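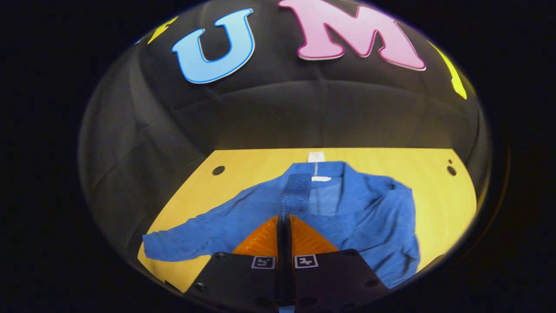 The placket pinch, or how we lost most of November

Blue shirt, orange fingertips apparently pinching the strip that runs down from the collar. I have looked at this grip so many times that I see it when I brush my teeth. It's also the exact spot where things went wrong for us.

Some background for anyone who wandered in from the folding page. Oana Mocanu and I collect shirt handling demos for Sultisico with a hand-held gripper. You walk up to the table, you pinch, you pull, you fold, you mess it all up and go again. The finger opening gets worked out from the two square tags on the gripper plates, one on each side of the middle. The camera sees both tags, the software measures how far apart they are, and that number becomes "open" or "closed" for the arm that later has to copy us. Lovely system, when it works!

What went wrong

The arm started dropping shirts. It would go to the collar, line up nicely, close, lift, and leave the shirt right where it was. It did fine on towels and fine on sleeves, so of course I blamed the plackets (thicker fabric, more layers, sounded great in the meeting). We spent a whole week trying different approach angles before Floarea Pîrvu at Plastcombe asked whether anybody had looked at the raw width numbers. Um. No, we had not.

Turned out we had swapped the plates after a crack and then kept the old calibration file. With the wrong zero, "fully shut on nothing" and "shut on a folded seam" came out nearly the same, and the arm learned to stop a hair early. On a towel you get away with that. On a smooth bit of shirt front it just slides off.

The damage

We had 2083 shirt episodes at that point, and 1481 of them were recorded after the plate swap. I felt sick. Oana made tea and started a spreadsheet, and that's why she is in charge of the spreadsheets.

The good part is that the video itself was fine, and the tags were still in it. So for most of the bad batch we could measure the gap again with a fresh calibration and write over the old numbers. That left 193 episodes where fabric had flopped over one of the tags for too long, and those we threw out. I did try to save a few by hand — don't do this, I gave up before lunch.

The safety bit

I have to own up to this one too. While we were still chasing the wrong cause, I turned up the closing force on the arm to "help" it hold on. Then I reached in to straighten a collar while it was paused, and paused is not off. It resumed and got the side of my thumb. A bruise and some bad language, nothing more, but the Malavby cell has a stop button for a reason and I was leaning right past it. The force is back where it was, and the rule now is button in before hands in, for me especially.

What we do now

Every session begins with five slow opens and closes on nothing, then one on the folded seam of whatever shirt is up. If the two widths look too alike, we stop and recalibrate. New plates get a new file, and the file name has the plate number in it. Over 600 new episodes so far and the widths look sane.

The Căpraru shirts with the slippery lining are next. Floarea wants the numbers from day one this time, so I'll put the width plots up here once Oana has cleaned them up.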